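Journals > Flood and Coastal Studies > Articles

Search this journal Enter keyword, author or DOI Go

4.2 Household readiness in the lower Karora valley

We turn now from the embankments themselves to the homes that sit behind them, and we should say at the outset how much we owe to the families of Bullari and Jurnau, who gave up their evenings to talk to us (often for a good deal longer than we had asked). Of the 1,198 households on the two village registers, 665 completed the full interview, and a further 50 answered only the opening questions on insurance and past losses. These shorter replies are left out of the tables but are drawn upon now and then in the discussion.

Most people we spoke to knew perfectly well that the river could come over the bank, and many could point to the mark on the wall where it had done so in their parents' time. What varied a great deal was how far that knowledge had found its way into the running of the house. In Bullari, where the old pumping station still sounds its horn, families tended to have settled long ago on what would go upstairs first, and who would carry it.

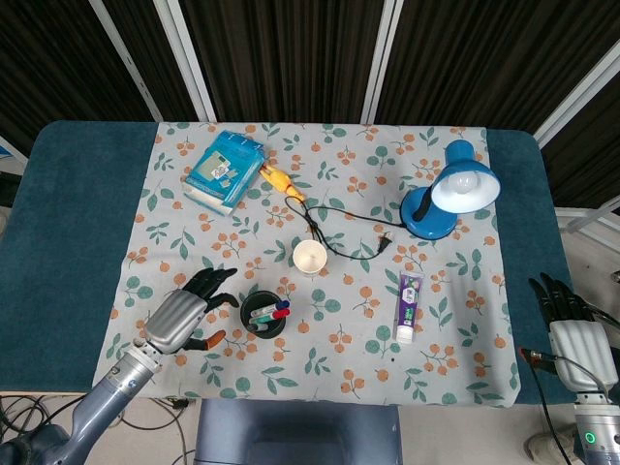 Figure 3. Household items on a cloth-covered table, including a blue package and a yellow plug adapter with a thin black cord.

In Jurnau the picture was more mixed. The newer streets there were built after the Intarasuk sluice was finished, and several residents told us, quite cheerfully, that they had taken the sluice to mean the matter was closed. Warning time is a real worry in these streets, as the last drill in June gave people roughly 45 minutes between the first message and the closing of the low road, and older residents living alone found that very tight indeed. We return to their difficulties, and to the neighbour schemes some of them have since joined, in Section 4.3.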